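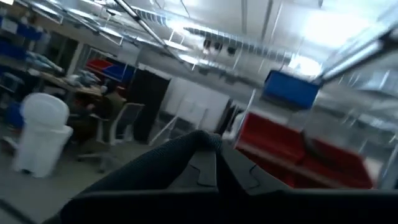
White swing-lid bin, mesh chair, shelving behind. The corner I keep going on about.

Search posts
Clear

1/ A thread on setting up a shared workroom so people can find things. Most of this I learned at Besnard, where I look after the room a few days a week. It's not a big budget job.

2/ Start with the rubbish. One tall bin with a swing lid, on the floor, out where people can reach it from a chair. We used to have three little open ones under the desks and they were always full of tape ends and tissues.

3/ Swing lid over pedal lid for me. Pedals break. A swing lid you can push with your elbow when your hands are full – and you wash it in the sink when it gets grubby.

4/ Next, colour. Ours is simple. Blue storage bins hold stock, red ones hold anything that needs mending or sorting. You can tell from across the room which is which, even without your glasses.

5/ Don't add a fourth and fifth colour. We tried green for returns and yellow for samples in February and had people walking around with a yellow lid on a green bin. Back to red and blue after that.

6/ Shelving: metal, tall, fixed to the wall. Heavy stuff low. Put the row of bins you use least up high and keep a step stool nearby.

7/ Labels go on the short end of the bin, the end that faces out. I know it sounds obvious. I relabelled a whole shelf at the Gukau place last winter for this exact reason.

8/ The desk is the hard part. Soft things pile up on it. If there's a heap on the desk, work through it from the top and don't start a second heap beside it. Fold, put in a bin, next one.

9/ Keep one end of the desk clear if you can. Masking tape line on the wood, nothing stored past the line. It works until someone has a big delivery.

10/ Chairs. Get mesh backs. Fabric ones collect lint in a room like this and you'll be out there with the sticky roller every week. Ours are light grey and don't show the dust much.

11/ Wheels pick up thread and hair. Flip the chair over, cut it out with small scissors, done. I do ours when the kettle's on.

12/ Someone asked what it all cost. The shelving was $700 second-hand from Proveck, delivered. The bins were $100 for the lot from a shop closing down in Dusturholm. Chairs we already had.

13/ Last thing – do the tidy at 3 in the afternoon, before people start packing up. After that they're thinking about the bus.

14/ Will do a separate thread on label makers. I have opinions.

3,087 likes
100 comments
Share

Related posts
Washing out storage bins without wrecking the bathtub
Second-hand shelving: what to check before you pay
Step stools for short people
Getting marker off a light-coloured desk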